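The timestamp is the product

Every few months a new article explains that robot learning has become a question of scale. Collect more, train longer, the rest will follow. I write the software that sits between the collecting and the training, and I would like to put a small objection. In my experience the difference between a policy that works and a policy that nearly works is decided in a part of the code which is rarely shown at conferences. I mean the part that decides what time it is.

Let me explain with the system I know. At Flendwood we record people who work with hand-held grippers. For each moment we need three things: the view, the position of each hand in space, and how far the jaws are open. These arrive from different sources, and each source has its own clock and its own delay. The video is late because it must be encoded. The jaw reading is early because it is only one number. If you join them by order of arrival, you teach the robot that the jaws close before the hand has reached the object. The robot will learn this very faithfully.

For 4 months we did exactly this. The training curves looked healthy. On the arm, the fingers closed a little before the handle, again and again, and we blamed the network. Two people changed the architecture. One changed the learning rate, then changed it back. It was Kekeli Abubakari who finally drew the jaw signal and the video on one axis, with paper taped on the wall, and showed us a gap that you could see from the door.

The repair was dull. We flash a light at the start of each recording and look for it in every stream. We resample to a common clock, and we refuse any episode where the drift at the end is larger than one video interval. In January we ran this check on our oldest 2000 episodes and threw away half. I remember the silence in the meeting. But the policy trained on the remaining 1000 was clearly better than the one trained on everything, and it took less time to train.

Jolene Ormsby, who leads our planning work, does not agree with my conclusion. She says a big enough model will absorb the delay, as it absorbs bad light and clumsy hands. I think this is true for a constant delay and false for one that moves. Our delay moved with the temperature of the recorder, with the length of the session, even with the version of the firmware. A model can learn a rule. It cannot learn a mood.
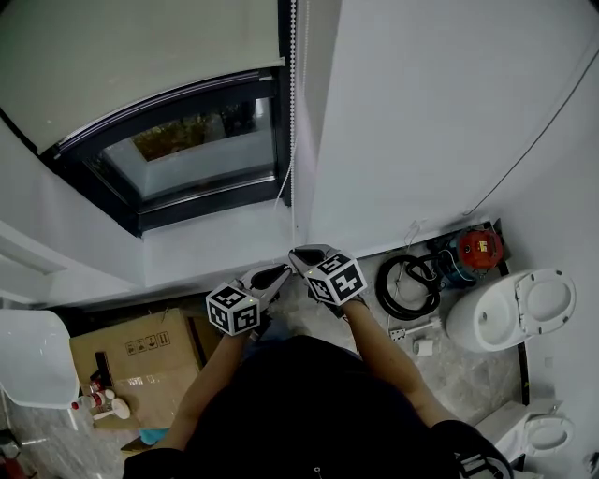 There is a second reason why I care about this, and it concerns rooms. Robot software grew up in laboratories, where the walls are far away and the floor is empty. Homes have narrow bathrooms with a toilet, a cable across the wall and a hose on the floor. In such a room the hands move slowly, then turn quickly to avoid something, and it is in the quick turn that a small timing error becomes a large position error. On an open table you may never notice it. So the data which is most valuable is also the data which suffers most from careless tooling.

What do I ask for? First, that public datasets publish their synchronisation error next to the number of hours. Te Moana, the format we use inside the company, has a field for it, and the loader will not open a file where this field is blank. People complained for a week - then they filled it in. Our older format, Punent, had a comment line where you could write anything, so most people wrote nothing.

Second, I ask that managers count this work as research. The person who finds a moving delay has improved every model that comes afterwards, but there is no figure in the paper with her name on it. At Prudlow, where I worked before, the recording tools were given to whoever had joined last. I was that person, so perhaps I am not neutral.

I do not say that scale is unimportant. I would gladly take ten times more data tomorrow morning. I would only like to know, for each line of it, when it happened.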